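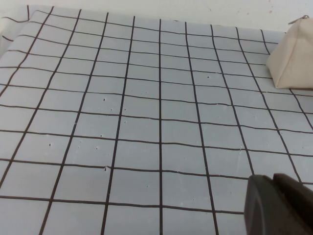 O que deve constar no registo de cada ensaio de preensão?
O número do ensaio, a célula de partida, a célula de chegada e o resultado (conseguido, falhado ou interrompido).

Módulo 2 - Preensão de objetos deformáveis
Docente: Ulla Koivisto

A grelha do tapete está traçada à mão e serve apenas de referência aproximada. As coordenadas para o relatório são as do controlador, em milímetros.

Cada grupo executa sete ensaios com a bolsa de tecido. Entre ensaios, a bolsa é reposta na célula de partida - sempre assente na base, com o fecho para cima. A altura de aproximação fica em 244 mm.

O grupo Sanna usa o programa Udach; os restantes mantêm o Dornley.

Entrega do relatório: 16/9/26. Anexar o ficheiro de registo sem edição.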